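March, and the heat in the apartment has been clanking since five in the morning, so I gave up on sleep and made coffee and sat down to do the thing I've been dodging for weeks, my grandmother's recipes. Viorica Milošević wants them typed up before the family get-together in Wustley, and she has called twice now to ask how it's going (it isn't going!).

The trouble is Grandma never measured anything. The plum dumplings just say "flour until it feels right." I made them last night with 275 grams and got paste. Added more, got little rocks. Ate the rocks anyway, with a lot of butter and sugar, and they were pretty good at eleven at night — less good this morning.

I did get 18 cards done before lunch, mostly soups. 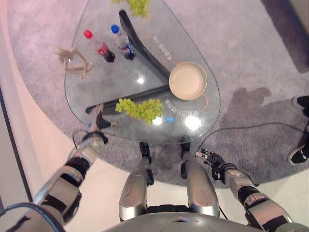
So how do you write down a recipe that was never really a recipe? I'm going to cook each one until it tastes close, weigh everything as I go, and put her own words right underneath my numbers.

Viorica thinks that's too much work and says I should guess. She also swears the walnut roll had orange peel in it, and I'd bet money it was lemon. Mom says neither. The card has a grease spot right where the answer should be.

Went out around four for walnuts and yeast. Walked back the long way past Nair Street, wet shoes, no mail. Dough is rising on the radiator now. Need to call Viorica back about the lemon.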